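Plustivwood Tennis Club
Minutes of the general committee meeting
Held in the clubroom, Monday evening, June 20, 2022

Present: seven members of the committee, plus two parents who had come about the junior draw and stayed for the lot.
Apologies: the vice-president and the social secretary.
Meeting opened once the heater had been persuaded.

1. Minutes of the previous meeting
The April minutes were accepted with one correction. The words "heated discussion" under court bookings were changed to "discussion" at the request of both people who had been heated.

2. Winter pennant
The Division 2 side won at Trarex in three tie-breaks and lost at home to Tustel in straight sets. The captain put the second result down to the wind. It was noted that the wind had been blowing on Tustel as well.
The Division 4 side remains short of a fourth player for away ties. The president offered to fill in. The captain thanked the president and said the search would continue.
Action: captain to ring the Thursday social group before the next away tie.

3. Court 3 resurfacing
Two quotes are in. Kaufmann will patch and repaint the baseline end for $1,400, with the court out of use for 15 days. The second firm wants to dig up the whole court and did not put a figure on it, which the meeting took to be a figure in itself.
A member asked whether the dip behind the northern baseline could be left alone, having built a serve around it. The chair ruled that this was a matter for the member.
Moved that the Kaufmann quote be accepted, with work to start after the last home tie. Seconded. Carried, one abstention (the member with the serve).

4. Clubroom
The back wall has been marked down for a wash and possibly a coat of paint at the next working bee. Colour to stay as near as possible to the present one. A proposal for club maroon lapsed for want of a seconder.

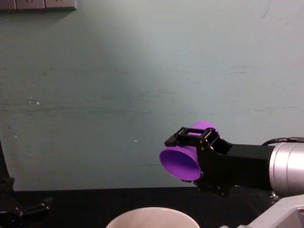
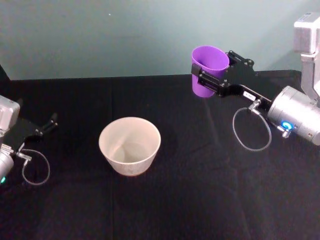 5. Junior tournament
Entries have closed at a healthy level, particularly in the under-12s, where the draw now needs a preliminary round. Both visiting parents asked how the seeds had been decided. The junior convenor explained the system, then explained it again. Seedings will stand.
Matches in the under-10s will be first to four games, with orange balls. Parents are to stay outside the fence and are asked to call neither lines nor encouragement that sounds like lines.
Prizes: vouchers to a total of $600, as approved at the last meeting. Trophies were discussed and deferred — the cupboard still holds a good many from earlier years with nothing engraved on them.
Action: junior convenor to put the draw on the noticeboard by Friday and then not answer the phone until Saturday.

6. Balls
Practice balls are leaving the club faster than they arrive. Members are reminded that the hopper beside Court 1 is not a gift. The neighbour over the eastern fence has returned a full shopping bag of them and has asked, quite politely, whether we might aim lower.
Action: secretary to write to the neighbour with thanks and a tin of biscuits.

7. General business
Floodlight tokens will go up in price from the start of next season. The amount was debated at length and left to the next meeting, by which time it may have gone up again.
The request for a pickleball night was read out and received in silence. To be listed on the next agenda as item 1, so that it cannot be reached too late for a vote.

Meeting closed when the supper ran out. Next meeting in the clubroom at the usual time. Members bringing a plate are asked to take the plate home.

© Plustivwood Tennis Club | Contact the secretary | Back to top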